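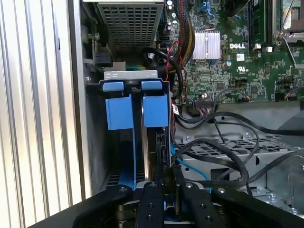

One reader wrote in last month to say that a teardown demo proves nothing until you have seen it done on a computer the vendor didn't pick. I agree, and I would go further. Most people come home from these open days with a tote bag and no idea what they watched.

How to sit through a robot disassembly demo

Filed under: Shop Floor > Visits and Open Days

I went to the Prarko open day in July with a used-equipment dealer's questions. They were showing a two-finger gripper on old desktop towers, with Dell machines among them. If you are going to one of these, try the following.

1. Ask who opened the case. Getting the side off a tower is half the job in my shop. If a person does it before the visitors come in, the robot's time per unit means very little.

2. Stand where you can see the cables. Drive cages and boards stay put. Power wires and data cables don't, and they hang right where the fingers need to go. Watch what the arm does when one is in the way.

3. Pick one part and follow it. I picked the blue plastic drive carrier. Ask for that part on three different towers — same model is fine to start. Then ask for another model.

4. Count the help. Keep a tally of every time someone touches a keyboard, a pendant or the computer itself. Include the "small adjustments."

5. Get the number behind the number. The handout said 2,000 units. Units attempted, or units finished? I asked twice and was told it was "a mix." Furkosau, at their own event, claimed 4,000 and at least had a sheet listing 639 failures. I trusted that sheet more than anything else I was handed all summer.

6. Ask what happens to a broken clip. Old plastic snaps. If the answer is a new software release, write that down with the release date.

7. Stay past lunch. The afternoon run is looser and the staff are tired of the script.

I would still want to see around 200 mixed towers done in a row before I spent any money. Prarko said they would think about it.

Print this page
E-mail this page

Related
Reading a gripper spec sheet
Gilovau trade day: parking, badges, what to skip
Notes from the Lūse sorting line
Should you lease a used arm?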